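Play Kitchen Set: Table Layout and Parts Gallery

November 11, 2022

This page covers the tabletop play kitchen set as laid out on the white table. It is intended for anyone who has to set the table out again, check parts back into storage, or order replacements. The full parts list is kept separately by Sheena Rutherford and is not repeated in these notes.

The set was put together in August from two sources. The dishes came from a Zotico assortment, and the play food was moved over from the older Lytvynenko box. Sizes and shades therefore do not match across the set, and no attempt has been made to correct this. Parts are stored by type and not by supplier.

Colander

The colander is the piece most often asked about. It is pale green plastic with a smooth rim. The perforations are in two zones: an oval field in the middle of the bowl, and a separate band of holes running around it, with a plain strip of plastic between the two. When ordering a replacement, check for both zones. The Seltano catalog lists a similar item with a single field of holes, and it has been ordered by mistake before. 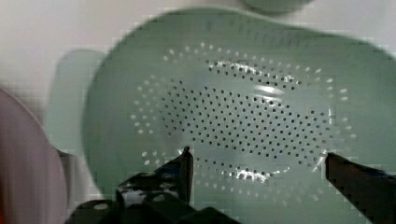 Rinse in warm water with a small amount of dish soap. Run a soft brush over the underside, then the inside, and tap the rim against a folded towel to clear the holes. Do not use the dishwasher. The rack temperature in ours is high enough to warp thin plastic, and one lid has already been lost that way. Air dry upside down before storing.

Tabletop layout

The standard layout uses one table. The plate goes toward the back, near the middle, with the bowl to its left. The colander goes in front of the plate with its long axis running front to back, and the cup sits to the right of the colander. The black box-shaped appliance stands on the right side. Food items may be placed in any dish. Hnat Panasiuk prefers to start with one item on the plate and one in the bowl, and most layouts now follow this.

The table surface has small holes in it. They do not need to be covered, but crumbs and dust collect in them - go over them with the narrow vacuum nozzle at the end of the week. 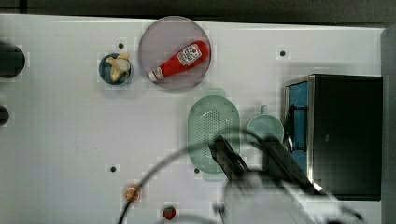
Ketchup bottle on the plate, knobby cream-yellow food item in the navy bowl, mint-green colander in front.

Storage

Dishes go in the flat bin, heaviest at the bottom. Food items go in the bin marked 2. The appliance does not fit in either and is kept on the lower shelf with its front facing the wall. Corrections to this page should go to Grigore Dumitrescu. Requests for replacement parts go to Tia Wainwright, with the part name and the bin it belongs in.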